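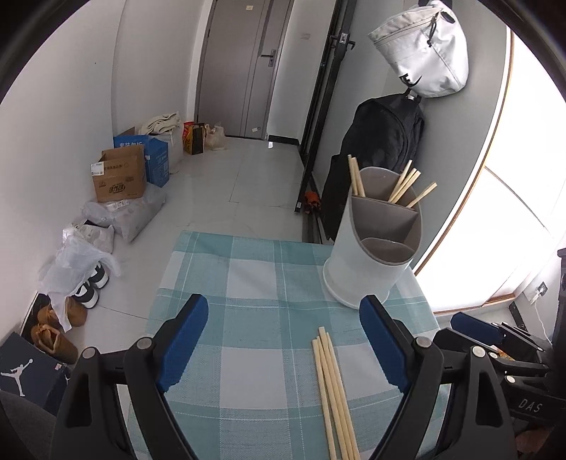
Session 5: Learning from hand-held gripper demonstrations

Notes by Ostap Antoniuk, revised May 4, 2024

Read the Eklow handout before this session. It covers behavior cloning, and these notes assume you know what an observation and an action are. The method in this session is the same at its core. What changes is where the data comes from.

1. The basic idea

In teleoperation, a person drives a robot arm and we record what the arm did. With a hand-held gripper, the person carries the gripper and does the task directly. A camera on the gripper records the view, and the path of the gripper is worked out afterward. The policy is then trained to predict that path from the images.

The gain is mostly in where you can record. A chopstick task can be done on a table in an apartment hallway, with shoes and parcels along the wall and daylight coming in from one side. A lab bench gives you the same background every time, and a policy trained on it tends to lean on that background.

2. What one demonstration contains

Each demonstration is stored as:

- the video from the gripper camera
- the position and rotation of the gripper at each time step, relative to the first step
- the opening width of the jaws
- for tasks with 2 grippers, the pose of one gripper relative to the other

The last item is the one students leave out most often. If each path is recovered separately, small errors add up and the hands drift apart in the data. A handover will fail on the robot even when each path looks fine when plotted alone.

3. Why chopsticks

We use chopsticks and a divided holder as the running case for the rest of the course. They are thin, so a small error in height means the jaws close on nothing or press into the cloth. A bundle can also spread when it is picked up, so the policy has to cope with a target that changes shape. The holder adds a second problem, which is choosing a compartment and lining up with it before letting go.

Patterned tablecloths are worth a note. Stripes and checks give the tracking software plenty of points to follow, and this helps. If the cloth slides during a demonstration, those points move with it and the recovered path will be wrong. Watch for this when you go through the Brunita set.

4. Relative actions

We predict actions relative to the current gripper pose. There is no shared room frame, and the learner never needs to know where the table stands. The same policy can then be run with the table moved, as long as the arm can reach.

The cost is that nothing in the action tells the policy where it is in the whole task. Two moments that look alike from the camera will get similar actions. Empty jaws over the table before a pick can look much like empty jaws over the table after a placement. A short history of images helps with this. The Suksawat baseline uses 2 past frames, and you should start from that setting.

5. Latency

During recording, the image and the gripper pose are matched in time. On the robot they are not. The image arrives late, the network takes time to run, and the arm takes time to respond. Measure all three on your own setup and drop the predicted steps that are already in the past by the time they could be carried out. Skipping this usually shows up as jerky motion near the object.

6. Exercise

Use the Irkside training script and 40 demonstrations of the chopstick task.

a. Train one policy with relative actions and one with absolute actions.
b. Run each for 10 trials with the holder in its usual place, then 10 more with the holder moved.
c. Record the point of failure for every failed trial: pick, carry, line-up or release.
d. Write one page on the difference between the two policies. Include your latency measurements in a table.

Keep the raw video. The December session on data cleaning starts from it.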